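**Play food** (also *pretend food*, *toy groceries*; in some Australian kindergartens just "the food") is the class of toys made to look like things people eat, plus the plates, bowls and pans that go with them. Used in home corners, play kitchens, toy shops, speech therapy, language classes. Usually sold in sets, usually ends up mixed.

## Scope

The term covers the food itself and, loosely, the tableware. Miniature food made for dolls' houses is normally treated seperately, being a collector's item at a much smaller scale. Display food for restaurant windows also separate, though it sometimes drifts into play boxes second-hand.

Fabric and felt food is included. So is card. Real food used as a play material (dyed rice, dry pasta, salt dough) is not; see *Sensory play*.

## Materials

**Wood.** Oldest of the common types. Solid blocks, turned fruit, painted or left bare. Cutting sets have pieces joined by hook-and-loop dots so a child can "slice" a carrot with a blunt knife. Paint wears first at the edges. The dots fill with carpet fluff and let go after a year or two of heavy use.

**Hollow plastic.** Blow-moulded, light, cheap. Most supermarket sets. Dents easily; splits along the seam. Water gets in through the moulding hole and stays there, a known nuisance in centres that wash toys in a tub.

**Solid or soft plastic.** Heavier, better surface detail. Bumps on a gourd, pips on a strawberry. Favoured for sorting by touch.

**Felt and knit.** Home-made more often than not. Quiet when dropped. Fried eggs, lasagne sheets, lettuce. Colour bleeds if washed hot.

**Card and tin.** Mostly packets: cereal, tea, crackers. Flatten quickly. Many households simply save empty boxes and tape them shut, which does the same job for nothing.

## Common types

### Fruit and vegetables

The core of nearly every set. Banana, apple, orange, carrot, tomato, corn, eggplant, capsicum (sold as "bell pepper" or just "pepper" on imported packaging). Sets made for Asian markets add bitter gourd, lotus root, bok choy and daikon, and these have become ordinary in Australian play boxes since the sets are often the same ones with a different sleeve.

Bitter gourd is worth a note. Easy to tell from cucumber by hand, because of the ridges, so it gets used in feely bags. Children who don't eat it at home tend to call it a pickle, a cactus or a crocodile.

### Dairy and packets

Milk carton, cheese wedge, yoghurt tub, butter. Butter is generally a plain yellow block or stick, sometimes with a label on top. Without a label it passes for cheese, a sponge, a gold bar.

### Bread and baked goods

Sliced loaf, croissant, doughnut, cupcakes in a tin. Lamingtons turn up in locally made felt sets.

### Meals

Pizza in wedges, burgers in layers, sushi. Stacking order is part of the play and a frequent cause of arguments.

## Plates and tableware

Plates in play sets are smaller than dinner plates and shallow, with a raised rim so that round items don't roll off. Plastic is standard. Single strong colours are common, blue especially; one explanation given by teachers is that few foods are blue so everything shows up against it. Whether manufacturers had that in mind is not recorded.

Real side plates in melamine are often substituted. They outlast the toy ones and stack properly. Enamel camping plates also, but noisy.

## Makers

The Verhoeven catalogue lists wooden cutting sets of 24 pieces, with a knife and board. Tonel sells hollow plastic groceries in net bags of 40, no tableware. Darkel makes soft plastic vegetables singly, priced by the piece, and is the usual source for replacements. Eltesgate began with fabric food and later added plates in four colours.

The Eltesgate toy library, not connected with the maker despite the name, published its holdings list on July 10, 2020. It gave 1,345 items under "kitchen and food", with plates and cups catalogued apart.

## Uses

### Pretend cooking and shops

The main one. A box, a low table, something to serve on. Younger children load the plate until it spills; older ones take orders, write menus, charge silly prices.

### Sorting and naming

By colour, by where it grows, by fridge or cupboard. A small number of items works better than the full tub. A typical table has a plate and 2 foods, one to go on it and one to leave off, with the items spaced well apart so that choosing means reaching.

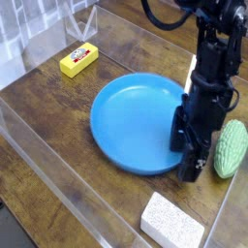 Once the child is choosing reliably, more foods are added and the instructions get longer: "the green one", "the green one on the plate", "everything except the butter". Swapping roles helps. Children give much harder instructions than adults do.

### Language classes

Adult learners too. Play food is used for countable and uncountable nouns (a banana, some butter), for shopping dialogues, and for quantities.

## Care and storage

Warm soapy water for plastic, air dry with any hole facing down. Damp cloth for wood, never soaked. Felt by hand in cold. Paint that flakes means the peice is retired.

Open crates are easier for children to pack away into than lidded tubs. Some centres put a picture on each crate. Plates stored upright in a dish rack take less room and get used more.

## Safety

Small parts are the main concern under three. Grapes, peas, egg yolks and loose hook-and-loop dots all qualify. Older painted wood of unknown origin best kept off the shelf. Split hollow plastic has sharp edges, bin it.

## See also

- Home corner
- Play kitchen
- Sensory play
- Toy library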